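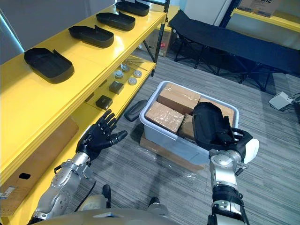 Fluvari: your questions, my answers

I get a lot of the same emails about Fluvari, so I finally sat down on a Saturday with a big pot of coffee and wrote the answers out. If yours isn't in here, write to me anyway. I'm slow but I do reply.

Tuva Sundqvist

What is Fluvari, in one breath?

It's a way of teaching a robot when to stop trusting its head camera and start trusting the one at its wrist. Most of the policies we train get both views all the time and are left to sort it out for themselves. Ours has a small extra network (we call it the switch, very imaginative) that looks at both views and decides how much weight each one gets, several times a second.

Why would you need a switch? Doesn't more camera always help?

That's what I thought too! Then Kwan-ho Man, who was a student with us back then, tried blacking out the head view for the last stretch of a reach, and the grasps got better. The head view is great for finding the bin or the shelf. Once the hand is in close it mostly gives you the back of the hand, and the policy would still listen to it. So we spent a while turning his crude little trick into something learned.

Is this the same thing as Shek?

No, but I see why people mix them up. Shek is our recording tool. It lines up the video streams with the joint readings and saves the lot. Fluvari is the training method that sits on top. You can use Shek and never touch Fluvari, and plenty of people do.

How much data did you use?

304 demonstrations, all done by people steering the robot by hand, spread over 31 objects. Elfriede Reisinger did the lion's share of the steering and she is much, much better at it than I am. We threw mine out of the final set. (She was kind about it.)

And the result?

On objects from the training set, the switch helped a little. On objects it had never handled, it helped a lot more, mostly in the last bit of the approach, where the old policy liked to close its fingers too early. We ran every comparison with 3 training seeds, and the ordering held in all of them. The per-object tables are in the paper, and I'd really rather you read those than take a single average from me, as the averages hide some ugly rows.

Which rows are ugly?

Soft things with straps, for one. The switch is fine with those until the strap moves, and then it dithers between the two views. Black parts against other black parts are bad too. From the wrist you lose the line where one ends and the next begins, and the policy will happily aim for the wrong one. Randa Jaber has been poking at this with added lighting and I'm hopeful, but I'm not going to promise anything yet. 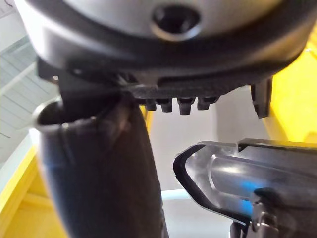
FALLPORT, June

I'm starting this half of the page with the question I've been sent most this month, which is: what does the wrist camera even see when it's that close? Not much of the whole object, is the short version. You get a finger coming in from one side and then pieces of things. In the view I've put here it's a grey dome with a black rim, a few little pegs, and a curved black tube right up under the base. There's no way to get the full shape of the appliance from that. But look at the gap between the finger and the pegs! That gap is what the policy needs for its next move, and it's the kind of thing the head view is bad at.

Do you tell the switch when to change over?

Nope. There's no label anywhere that says "now use the wrist." It's trained along with everything else, only from the actions in the demonstrations. We did add a small penalty for flipping back and forth, because the first version flickered like a bad porch light and the arm picked up a shiver.

Does it work with two arms?

Yes, each arm gets its own switch. Pak-hei Kan wrote that part. We tried one shared switch first and it was worse, I think because the two hands are so often at different stages of their own jobs. One can be holding onto something while the other one is still just waiting with its palm open.

Do I need a five-fingered hand to try it?

You don't. We've trained it with hands and with plain grippers. You do need a camera near the wrist, and you need it to stay put. If the mount gets bumped, check your calibration before you blame the network. I lost most of a week to that one.

What about the computer side?

We train on one machine with 8 graphics cards, and it runs overnight. You can get by with fewer if you shrink the images, though I'd leave the wrist images alone and shrink the head ones first.

Is Tumavico going to sell this?

Tumavico pays for the lab space and part of my salary, so it's a fair thing to ask. As far as I know there's no product planned. The code is free for research use, and for anything else you'd have to talk to them, sorry, I'm the wrong person.

Can I get the demonstrations?

You can, yes. Send me a note with your group's name and what you want to try. The raw files are big, so tell me if you only want the wrist streams and I'll split them out for you.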